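The Weight of Cast-Off Things

Chutima Bunnag keeps her studio on the upper floor of a former shoe warehouse in Malloreo, above a shop that repairs sewing machines. She has worked there for seven years. The stairs are steep, and anything large has to come up in pieces, so most of her sculptures are built from parts that one person can carry. 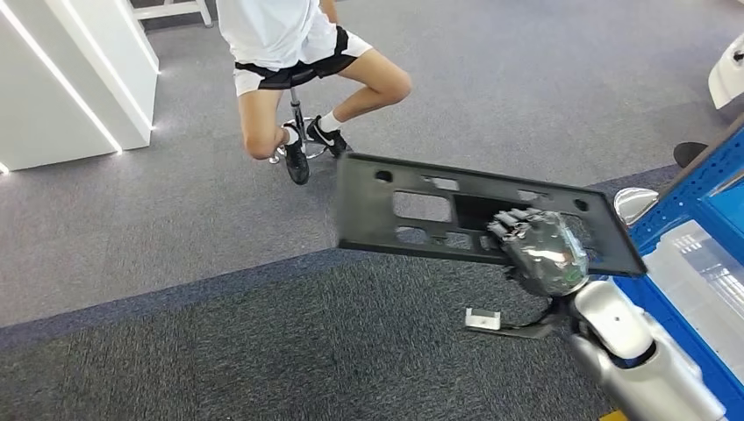
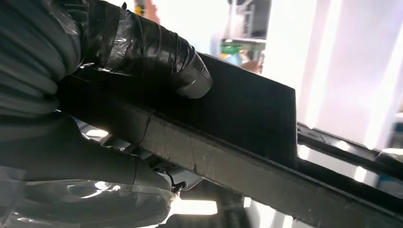 Bunnag trained as a printmaker and still thinks of herself as one. Her first sculptures began as printing plates. She would ink a found object, press it onto damp paper, and throw the object away once she had the impression she wanted. At some point she stopped throwing them away. The things she picks up now are of the kind most people never look at twice, such as a flat black plastic panel with raised rims, one big rectangular opening and a scatter of small round holes and slots. Inked and printed, a piece like that reads as the floor plan of a building. Cast in plaster, it looks closer to a carved relief.

Her new exhibition, "Starwood," opened on Dec 18, 2024, at Graltaver, a gallery in the old customs building near the river. It fills three rooms. The first holds prints only, hung low and close together. The second has the plaster casts, set on shelves that Bunnag built herself and painted the same gray as the walls. The last room is given over to a single work, "Trevor," which took her two years and is named after the street where she grew up.

"Trevor" is a wall of cast tiles, up to 2,000 of them, depending on how much of the room she is allowed to cover. At Graltaver it runs from the doorway to the far window and turns the corner. The tiles are unglazed and slightly uneven, and the joints between them have been left open. From across the room the surface looks like brick. Up close, each tile carries the mark of some small part: a hinge, a vent, a bottle cap, the back of a clock.

Paula Pană, who curated the show, first saw the tiles in September, stacked in fruit crates along the studio wall. She asked for all of them.

"I had planned a smaller show, mostly paper," Pană says. "Then I picked up one tile and it was heavier than I expected. I wanted visitors to have that, so we put a crate of loose ones by the entrance. People are allowed to handle them."

Bunnag was against the crate at first. She worried about chips, and a few tiles have already lost their corners. She has decided to leave the damaged ones in.

She does not sketch before she starts. She casts in the mornings, when the light from the north windows is even, and prints in the afternoons. Evenings are for sorting. Her next project will be a book of prints bound without text, and she has been testing papers for it since the tiles left the studio.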